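The tray had come with the flat, or the flat had come with the tray. The inventory listed it between the kettle and the fire blanket — "tray, black, 1" — and the landlord's agent in Gruvelport had made me initial it separately, as though people moved to the coast to steal them.

For the first month I kept post on it. Then I decided I was a person who served tea properly, and the post went on the floor. By April I'd started sliding the tray to the back of the worktop each night, under the socket, and pressing down on it with both hands to stop it rocking. It had rocked since the winter. I took this personally. 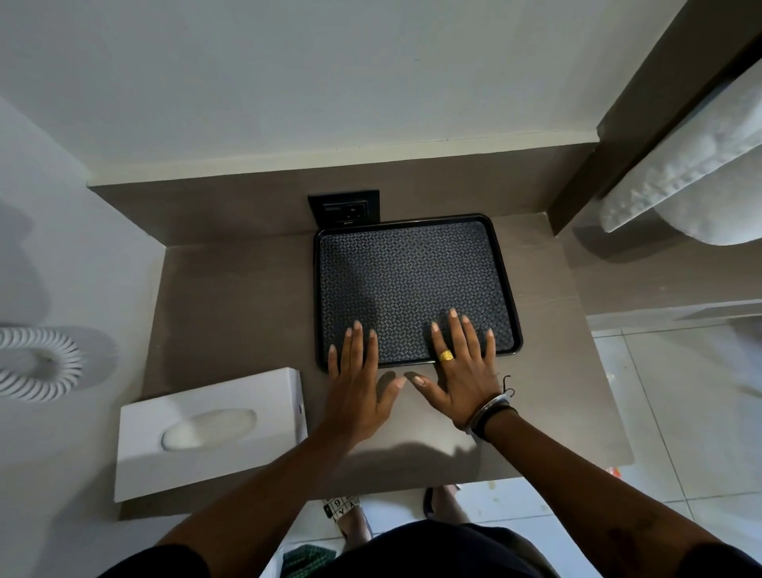
Longo thought it was the worktop. Worktops moved, apparently, in sea air, and the one in Dirum had moved so far that a boiled egg could cross it unaided. I was told to put a folded beer mat underneath and stop pushing, because pushing only encouraged it.

I said I'd been pushing for weeks and it was much better.

"Let go, then."

I said I would in a minute. The kettle wanted filling, and there were 183 pounds of deposit riding on item 26, or whatever number the tray was, and I wasn't going to be hurried by someone who'd lost an egg. We stood there a while. Down on the front the 7.26 went past with its lights on.

"What if I held one side," Longo said, "and you made the tea?"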